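Home Kitchen Moving Mending Small Rooms Archive Search

How to Empty a Kitchen Cupboard and Put Less Back

I have moved the contents of one kitchen through three flats in Sketlow, and for the first two moves I took everything. I wrapped a fondue set twice. I paid Bisinow, our local removals people, to carry a box marked MISC LIDS up four flights of stairs, and when I opened it there were no containers in the new place that any of them fitted. They had not fitted anything in the old place either.

What follows is the method I came to on the third go. It does for a move, but it works just as well when you are staying put and the cupboard by the cooker has started to open by itself.

Before you start

Pick one cupboard. People read that and do the whole kitchen, and at ten at night they are eating toast off a chopping board with the plates in the bath. One cupboard is an afternoon. If you finish early, have a sit down.

You will need:

A clear surface, as big as you can manage
A bin bag
2 cardboard boxes, sturdy
A damp cloth and a dry one
Masking tape and a pen that works (test it)
Something to eat that doesn't need the cupboard

If you have a dining table, use it. The floor will do, but you'll be up and down all afternoon and your knees will have views. Beds are a poor choice. I once used the bed, fell behind, and slept beside a steamer.

Step one: take it all out

All of it, including the thing at the back that you'd need a chair to reach. The temptation is to sort as you go, with your head in the cupboard, and what happens then is that you move the front row to the left and call it done.

Lay things down in a single layer with a bit of air between them. Don't stack. A stack of bowls looks like one sensible object, and it is six bowls, two of which you have disliked for years. Lids go beside the pots they claim to belong to. Put mugs where you can get at the handles, and turn over anything with a base you haven't seen lately, as that is where the old price stickers and the rust live.

Toys count, by the way. If you have small children, or have ever been visited by any, there will be a plastic tomato in with the real kit. Leave it out with the rest for now. It'll need a home too.

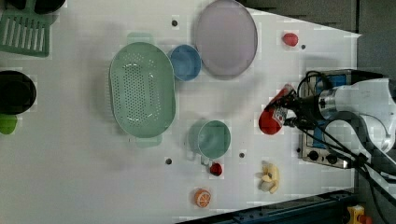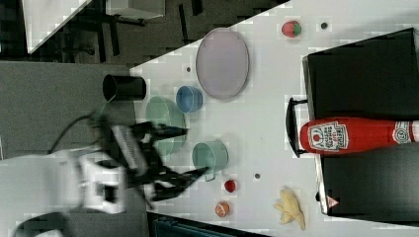 A green mug and a lavender plate, among other things, on a white table.

Once it's all out, walk off and make tea. I mean this as an instruction. You need to come back to the table as if it belonged to a cousin, somebody whose choices you feel free to judge.

Step two: wash the cupboard

You won't want to. Do it now anyway, while it is bare. Warm water, a drop of washing-up liquid, cloth. Do the shelf, then the underside of the shelf above, then the inside of the door where the drips go. Leave the doors open to dry while you get on.

If the shelf paper has gone brown at the corners, pull it up. I replaced mine with a roll of the ribbed rubbery sort from Echeverría, the hardware shop on the corner by the bus station, where they will cut it to length if you bring the measurements and sigh at you if you don't. Measure the depth at both ends. Old cupboards are rarely the same depth twice.

Step three: four heaps

Now you sort. I use four heaps and I've tried it with more. With six you spend the afternoon running a small civil service.

The first heap is Weekly. You used it in the last seven days and could say what for. Be strict. "I might have made rice" doesn't count.

The second is Sometimes. Roasting tins, the big colander if you have a little one as well, the jug for gravy, the cake things if you bake and the birthday plate if you don't. This heap is allowed to exist. It just isn't allowed the best shelf, which in most homes it has held for years.

The third is Go. Anything cracked, anything with a handle you warn guests about, and the second and third of anything you only use one of. Chipped mugs are the hard part. I let people keep a single chipped mug for love, provided they drink from it. If it only ever holds pens, it's stationery and can live with the stationery.

The fourth is Argue. You share a kitchen with somebody, or you have a long-running dispute with yourself. Put it there and keep moving. My own Argue heap had a Bremarska egg poacher in it, a wedding present with three cups and a hole where the fourth should be. It has now been argued about in two postcodes.

Set a limit on the arguing. I allow 20 minutes for the whole heap, at the end, with the kettle on. When the time is up, whatever is still in dispute goes into a box with a bit of masking tape on it saying what month it is. Mine said August. If you go in for something, it has earned its way back out. If you've forgotten what's in the box by the time the clocks change, carry it to the charity shop without opening it. Opening it starts the whole thing again.

Step four: the lids

Lids get their own step. They've earned it.

Bring every plastic tub and every plastic lid together. Fit each lid to its tub. Press all the way round until it clicks or fails to. A lid that goes on at three corners is a lid that will let soup into a rucksack, and I can tell you which rucksack.

Pairs that fit stay together. Spare tubs can be useful without a lid, for leftover paint or for soaking a brush. Spare lids are no use for anything. You'll think of something. You will say plant saucer. Do you have a plant that size?

Step five: putting back

Weekly goes between your hip and your eyes. Sometimes goes up or down, with heavy pans low. Nest bowls by size, but stop at three, or you'll be lifting a tower with one hand to get the bottom one out, and we both know which one you'll want.

Plates can stand in a rack if you have the height. I prefer them flat, big at the bottom, and I don't put mixed shapes in one pile: oval on round wobbles, and round on oval looks fine until the door is shut a bit hard. Mugs go the right way up in my house and upside down in my mother's, and there's no point writing to me about it. (People have written to me about it.)

Then leave some shelf bare. A hand's width is enough. It will feel wasteful, and for a week or so you'll catch yourself looking for something to put there. Resist. That gap is what lets you reach the back without taking out the front, and without it you'll be reading this page again by spring.

If you are moving

Same steps, done a fortnight before the van. Weekly is packed last and travels in the car with you. Sometimes gets the good boxes. Plates go in on their edges, like records, with paper between them; bowls likewise. Mugs go on the top layer, with socks inside if you're short of paper. Write the room and the cupboard on the side of the box, never on the lid, as the lid will be under another box by the time you want to read it.

And keep the boxes small. Bisinow will lend you the big ones for nothing, and the big ones hold a whole kitchen's worth of crockery, and then there's a box in the hall which no one can lift and you have to unpack it where it stands.

What to do with the Go heap

Whole and clean things go to the charity shop. Ring first, some of them won't take glass. Old pans can go in with scrap metal at the tip. Cracked china goes in the bin, wrapped in newspaper, or under the drainage holes of a flowerpot if you garden. Don't put it by the front door "for now". Mine was by the front door for now from one Easter to the next.

Comments

Pascual Cáceres
Did the lids step on its own last night. 49 lids. I live by myself. There were eleven tubs.

Chunhua Jiang
Upside down for mugs, obviously, your mother is right. Otherwise very useful, though I'd add a heap for things that belong to the neighbours. We found a cake tin we'd borrowed and had to take it back with a cake in it, which seemed only fair after so long.

Pascual Cáceres
Update, I kept one lid as a plant saucer.

Older: Descaling a Kettle Newer: Drawers That Stick Back to top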